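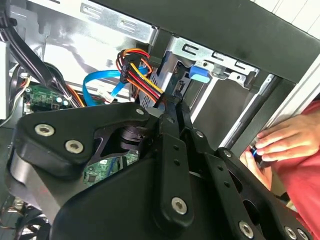

Old desktop as a home file server – worth the trouble, and where do I start?
Posted by Zoia Kostiuk, September 26, 2025
Filed under: Desktops > Reusing old hardware

Hi all! I've inherited my sister's old desktop now that she's moved to a laptop, and I am weirdly excited about it. My idea is to turn it into a little file server for the house. Right now our family photos live on two phones, a tablet, and a USB stick that I'm pretty sure is in a coat somewhere.

The computer starts up fine and the fans are quiet. It has 8 GB of memory and one hard drive, which is nearly full of her college stuff (she says I can wipe it). I have opened the side panel and looked in, and that is the full extent of my experience.

What I'd like to know:

Is an old desktop going to eat electricity if I leave it on all day?
Do I need to buy a special kind of drive?
Can I still use the one that's in there?

My budget is 200 dollars, and I'd love to have it going before everyone comes to us in December with their cameras. We're out in Pristville so the internet is slow, and uploading everything to the cloud would take me until I retire.

Kohei Mizuno
Oh, you are going to have such a good time with this! I did the same thing with an office castoff and it's still humming away in my hall closet.

Power first. Buy or borrow one of those plug-in watt meters and leave the computer on it for an evening. Mine sat at 60 watts doing nothing, and I got it down to 23 by pulling out a graphics card it didn't need and letting the drives go to sleep. If your processor has graphics built in, you can do the same. If it doesn't, leave the card where it is or you'll have no picture on the monitor during setup. You can also set the machine to switch itself off at night and wake up in the morning – look in the BIOS for something like "resume by alarm."

For drives, any ordinary internal SATA drive will work. The ones sold for network storage are made to run all day, and I think they're worth a bit extra, but plenty of people get by without. What I'd really push for is two of the same size so that one mirrors the other. Before you order, look for a spare power plug coming off the power supply and a spare SATA port on the board. Bring a flashlight, those ports love to hide under a bundle of cables.

As for the drive that's in there, keep it for the operating system and nothing you'd miss. Run a SMART check on it first. If it shows reallocated sectors climbing, spend a little on a small SSD instead and enjoy how fast it boots.

Please do remember that a mirror isn't a backup. If you delete the beach photos, they vanish from both drives at once. Get an external drive, copy everything over once a month, and keep it at your sister's place!

drorerholm_dad
just use the cloud, its 100 times easier

Chaturvedi
She said her internet is slow.

I'd add a couple of things to Kohei's answer. Use a network cable from the computer to the router if you possibly can. Copying a few years of photos over Wi-Fi is miserable, and over a cable it's a cup of coffee or two. Shut down and unplug before you put your hands inside, and touch bare metal on the case now and then.

For software, pick one of the free storage systems with a web page for settings and stick with it for a while. Check how much memory it asks for – 8 GB is plenty for most of them.

Zoia Kostiuk
Thank you both, this is so helpful! Found a spare port (under the cables, of course). My neighbor at Sanach is lending me a watt meter this weekend, so I'll post the number when I have it.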